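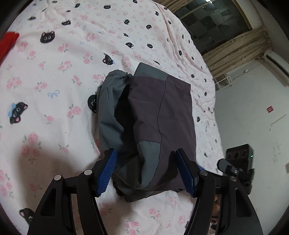 Dark shorts or pants, gray panels, mid-fold on the rose-and-cat sheet.

August, 4:10 pm. Folding notes, garment batch two.

I've been looking forward to this batch. Batch one was all towels and pillowcases, which are lovely and rectangular and taught me almost nothing after the first stack. Clothes are so much more fun! A piece with two colors of cloth and a seam running at a slant has opinions about where it wants to bend, and you find out what they are pretty fast.

The dark one with the gray panels is my favorite so far. On the sheet it reads as a deep charcoal with some purple in it, and the lighter gray is a real help for keeping track of which side is which once it's been doubled over. With an all-black piece I lose the layers completely. Note for the garment list: more two-tone items, please, and put them early in the batch so new people can learn on them.

What went on with the fold, as best I can write it down:

- The left side likes to curl inward. I had the same thing with the sweatpants from the Flasness box. Smoothing from the middle outward works better for me than tugging on the edge.
- Bunching at the bottom hem. If the cloth gets squeezed low down, the hem crumples and the crumple stays in the finished fold. Try taking hold a little higher next time and compare.
- The diagonal seam is stiffer than the cloth on either side of it. A fold that crosses it wants to sit up. A fold alongside it lies down nicely.

About the sheet. I know we talked about using a plain one, and I'm now firmly on the side of keeping this one! Pale pink, roses with green leaves, little blue bows, and black cat faces all over it, some of the cats in bows of their own. It is a terrific background for folding practice. The cats work as landmarks. I can say "bring the waistband down to the big cat with the bow" and whoever is next to me knows exactly where I mean, and after a while I was lining up edges by cat without thinking. The only snag is that black cat faces and dark clothes run together at a quick glance, so for the darkest pieces it may be worth trying the plain sheet once, just to compare.

Wrinkles matter more than I expected. Where the sheet rises up in soft folds, the garment follows it, and then the fold line wanders. Pull the sheet tight at all corners before each new piece. I keep skipping this when I'm excited to get to the next one (guilty, several times this afternoon).

Running total on the Tamiru sheet is 1,343 folds, with 14 added today. The target for mixed clothing is 300 and I think we'll sail past it if the Stostis bag is as varied as it felt when I lifted it. I had a peek in the top: something knitted, something with a drawstring. Can't wait for the drawstring.

Also tried the thirds fold against the halves fold on shorts. Halves is quicker. Thirds stacks better and survives being picked up, and it fits the Tonimach bins with room to spare. I'm going with thirds for anything with legs unless somebody has a strong feeling about it. Write it in the margin if you do.

To do:

- tighten the sheet (every time!)
- red things in their own pile, away from the pale sheet if anything is damp
- redo the two folds marked "lumpy"
- knitwear: flat fold or roll? Try both
- order 100 more paper tags, the small ones

5:25 pm. Redid one of the lumpy ones in thirds and it came out beautifully flat. Leaving the other for tomorrow, plus the drawstring.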